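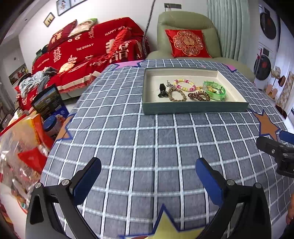

Wanted: one bass player and one drummer for our October shows

Hi, I'm Elie Khoury. I sing and play rhythm guitar in Tomar, and we need a rhythm section again. If you've seen us at any of the little rooms in Ustberg you know the kind of thing we do: loud guitars, big choruses, a couple of slow ones so I can catch my breath. If you haven't, picture early seventies glam played by people who grew up on their parents' record collections and never got over it.

Our old bass player and drummer are a couple and they moved away for work in January. No hard feelings, they're great, they left us a practice amp. But it does mean there are only 2 of us left, me and Bozkurt (lead guitar, keys when the song needs it, all the high harmonies), and you can't do much of our set with that. We tried it with a drum machine. Please answer this ad.

What we've got going on

We have our second album written and demoed. Eleven songs, and I'd say eight of them are keepers. The first one we pressed ourselves and it sold 1804 copies, mostly off the table at shows, and that paid for the van repairs and most of the studio time we have put aside for the new one. The plan is to rehearse through spring and summer, record the basics when the songs feel good, and play a short run of dates in October, assuming rooms are open and people are allowed to stand in them. The Arko has already penciled us in to headline, and I still can't quite believe it because that was the place I used to sneak into!

Rehearsals are in the back half of a unit on the east side of town, twice a week in the evenings. It's big enough to spread out, we keep the door up when the weather lets us, and masks are on between songs. There's a house kit in there (five piece, decent cymbals, the hi-hat stand slips a little) so drummers can just bring sticks and a snare if you're fussy about your snare. Bass players, bring your own bass, we have the amp.

Who I'm hoping to hear from

Bass: somebody melodic who likes to move around the neck but will sit on the root note when the song wants it. Singing is a huge plus. We stack three-part harmonies on nearly everything and right now there's a hole where the low part goes.

Drums: solid time, please, and a big tom sound. You'll need to be okay with a click for about half of the new songs, mostly the ones with the piano loops. Shuffle feel matters a lot to me. If you can make a shuffle swing without speeding up you're basically in.

I don't care how old you are as long as you can get into a bar legally, and I don't care what you've done before. Bozkurt had never been in a band when he joined. You do need to be able to get yourself to Ustberg twice a week, and you need to want to play our songs and not only your own (although bring some, I'm not the only writer here and I don't want to be).

Money

Door money gets split evenly, everybody the same, after gas. The October run has a guarantee of 2000 dollars total across all the dates. So this is not a living, I want to be clear on that, I fix bikes during the day. You'd get paid a flat session fee for the album too, and an equal share on anything we write together.

How to try out

Send me a link or a phone recording of you playing anything at all. I don't need it to sound good, I just want to hear your hands. Tell me three records you love and one that everybody else loves and you can't stand. I'll send back two of our demos, "Paper Comet" and "Hotel Stairs", and we'll set up an evening to play them together, plus a cover of your choice. Give me a week to write back, I answer everyone.

If you play something else entirely, like sax or pedal steel, write anyway. There's a song on the new record that's crying out for sax and I've been humming the part at Bozkurt for a month now.

Can't wait to hear you!
Elie

Posted in: Musicians Wanted / Rock & Pop

Recent listings
Cellist needed for wedding quartet
Alto and tenor voices, community choir
Practice space to share, evenings only
Keyboard player available, soul and funk
For sale: 12-string acoustic with hard case

Contact us | © 2021 Ustberg Music Board | Back to top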